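Section 7: Descaling and First Rinse

Goltix Countertop Water Heater, models 202 and 489

Read this section before you use the heater for drinks. It covers the first rinse after unpacking and the regular descaling that follows. Allow 45 minutes for descaling, most of it waiting time.

Before you start

Check the rating plate on the underside of the tank. Model 202 has a single outlet and a lift-out tank. Model 489 has two outlets and a fixed tank with a drain plug at the back. The steps are the same for both unless marked.

You will need:

One sachet of Stitby descaler (two for model 489)
A heatproof jug or bowl that holds at least a quart
A soft cloth
A mug

CAUTION: Do not use vinegar. It attacks the outlet seal and the damage is not covered by the warranty.

First rinse

1. Remove the tape from the lid and the outlet. Take the paper insert out of the tank.

2. Fill the tank with cold tap water to the MAX line.

3. Plug in the heater and press the power button once. The light flashes while the water heats and stays on when it is ready.

4. Place the jug under the outlet and run the tank empty. On model 489, run half through each outlet.

5. Repeat steps 2 to 4 once more. Throw both tankfuls away.

Some units give off a faint smell during the first heating. It clears by the second tankful. If it does not, run a third.

Testing the pour

After the rinse, run one serving into a mug and check that the stream is steady. Use an ordinary mug with a flat base. Very tall travel cups do not fit under the outlet of model 202, and a narrow rim will splash. Anything handmade or glazed at home should be safe for boiling water before you try it here.
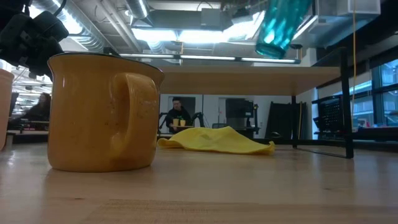 Karpenko wrote in after the last edition to say that the stream on a new 202 ran thin for the first few servings and then came right, and asked whether the manual could mention it. It can happen. Air is trapped behind the outlet screen and works its way out with use — tapping the lid lightly while the water runs helps. If the stream is still thin after 18 servings, remove the screen and rinse it as described in step 8 below.

When to descale

The descale light comes on after a set number of heating cycles. It does not measure scale. In hard water areas you may need to descale before the light comes on. Signs to look for are a longer heating time, white flakes in the tank, or a popping noise as the water warms.

If your water comes from a softener, follow the light.

Descaling

1. Switch off the heater and let it cool for 30 minutes. Unplug it.

2. Empty the tank. On model 202, lift it out and tip it over the sink. On model 489, put the bowl under the drain plug and turn the plug to the left.

3. Replace the tank or close the plug. Fill to the MIN line with cold water.

4. Add the descaler and stir with a plastic spoon until it has dissolved. Metal spoons scratch the sensor.

5. Plug in the heater and hold the power button for five seconds. The descale light turns amber. The heater warms the solution and then holds it for 20 minutes.

6. When the light turns green, place the jug under the outlet and run the tank empty. Pour the solution down the sink with plenty of water.

7. Fill to the MAX line and run it through. Do this twice.

8. Unplug the heater and let it cool again. Unscrew the outlet screen by hand, rinse it under the tap and screw it back on. Finger tight is enough.

CAUTION: Do not interrupt the program at step 5. If the power fails, empty the tank once the heater has cooled and start again from step 3 with fresh descaler.

NOTE: On model 489, the second outlet has its own screen. It is easy to forget.

If the light stays amber

The heater has not reached temperature. Check that the water is above the MIN line and that the lid is fully closed. If the light is still amber after an hour, switch off, unplug and contact Soverine Service with the serial number from the rating plate.

Spare parts

Outlet screens and lid seals are sold singly. Tanks for model 202 are supplied with a new seal already fitted. The drain plug for model 489 should be replaced if it drips after tightening.

Section revised 10 November 2018. Replaces the August edition.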